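홈 > 웨딩 문구 > 청첩장·답례 카드 > 식순지·좌석 카드

분류: 예식 소품 / 인쇄물 / 주문 제작

호스비 좌석 카드 세트 (Hosby)

호스비 좌석 카드 세트는 피로연 테이블에 놓는 이름 카드와 입구에 세우는 좌석 안내판을 같은 서체와 색으로 맞춘 주문 제작 상품입니다. 기본 구성은 이름 카드, 테이블 번호 카드, 안내판 한 장이며 식순지는 따로 추가할 수 있습니다. 봉투는 들어 있지 않습니다.

종이는 두 가지입니다. 트릴렌트(Trilent)는 표면이 매끈한 백색지로 작은 글씨가 또렷하게 나옵니다. 텍시에(Texier)는 결이 있는 미색지이고 만년필로 직접 이름을 쓰려는 분들이 많이 고릅니다. 텍시에에 겔 펜을 쓰면 마르는 데 시간이 걸리니 쓴 카드를 바로 겹치지 마십시오. 견본은 종이별로 한 장씩 보내 드립니다.

이름 표기는 주문서에 적힌 그대로 인쇄합니다. 직함과 호칭은 자동으로 붙지 않습니다. '님'을 넣을지, '선생님'이나 '교수님'처럼 따로 부를 분이 있는지 명단을 보내기 전에 양가에서 맞춰 두시는 편이 좋습니다. 한쪽 집안 카드에만 호칭이 들어가면 테이블에서 금방 눈에 띕니다. 부부가 함께 오는 경우에도 카드는 한 사람에 한 장이 원칙이고, 동반인의 이름을 모를 때는 '김○○ 님 동반'으로 인쇄할 수 있습니다. 아이 카드는 이름만 넣는 주문이 대부분입니다.

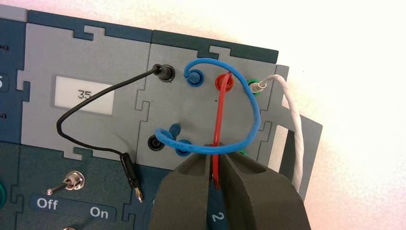
메리케 훈트(Merike Hunt) 님의 후기: 외국에서 오는 손님이 많아서 한글과 영문을 같이 넣었어요. 영문을 성부터 쓸지 이름부터 쓸지 미리 안 정하고 명단을 보냈다가 교정본에서 거의 다 고쳤네요. 교정은 친절하게 해 주셨고 텍시에 종이는 마음에 듭니다. 다만 안내판 받침대는 생각보다 가벼워서 야외에서는 집게로 고정했습니다.

영문 병기를 선택하시면 한글 이름 아래에 작은 글씨로 들어갑니다. 성과 이름의 순서는 주문서의 '영문 순서' 칸에서 한 번만 고르면 전체에 적용됩니다. 손님마다 순서를 다르게 하려면 비고란에 적어 주십시오.

좌석 안내판은 테이블별 배열과 가나다순 배열 중에서 고릅니다. 손님이 많은 예식이라면 가나다순이 찾기 쉽습니다. 부모님 친구분들이 앉는 테이블은 번호 대신 이름을 붙이기도 하는데, 이때는 테이블 번호 카드의 문구도 함께 바꿔 드립니다.

교정은 3회까지 무료입니다. 인쇄에 들어간 뒤 참석자가 바뀌면 추가 카드를 낱장으로 주문할 수 있고, 같은 종이의 빈 카드도 몇 장 넣어 드리니 급할 때는 손으로 써서 쓰십시오. 11월 예식은 주문이 몰려 제작 기간이 길어집니다.

상품 번호: 1202 (트릴렌트), 1539 (텍시에)
식순지 추가: 753
함께 쓰는 상품: 드라메티(Drametti) 카드 꽂이

좌석 배열과 문구 상담은 아이오나 테넌트(Iona Tennant)가 맡고 있습니다. 상품 문의란에 예식 장소의 테이블 배치도를 첨부해 주시면 답변이 빨라집니다.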